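Gripper stops short and never closes (Aneck sim, kitchen counter task)

2 min read

wrexcoder
Croissant to basket, Fandell controller. Since the update the arm drops to the left of the lattice mat, fingers open, and freezes over bare marble. Log says "target reached". It did this on 5 runs in a row.
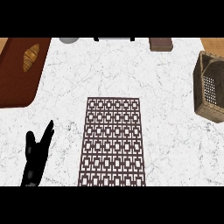
Reply 1, tobermory_k
Camera offset. The croissant is up on the red tray, so your goal is well short. Recalibrate.

Reply 2, plinth
Disagree. A bad offset would still close the fingers. I'd look at the step limit, mine was cut to 700 in February.

Reply 3, wrexcoder
Limit is 700 here too. Raised it, same freeze.

Reply 4, tobermory_k
Then it is the offset. Please don't put this on the real arm until it's sorted. Ours hit the bench with a false "reached" and bent a finger.

Reply 5, plinth
Agree on the real arm. Still not convinced about the offset. Post the log.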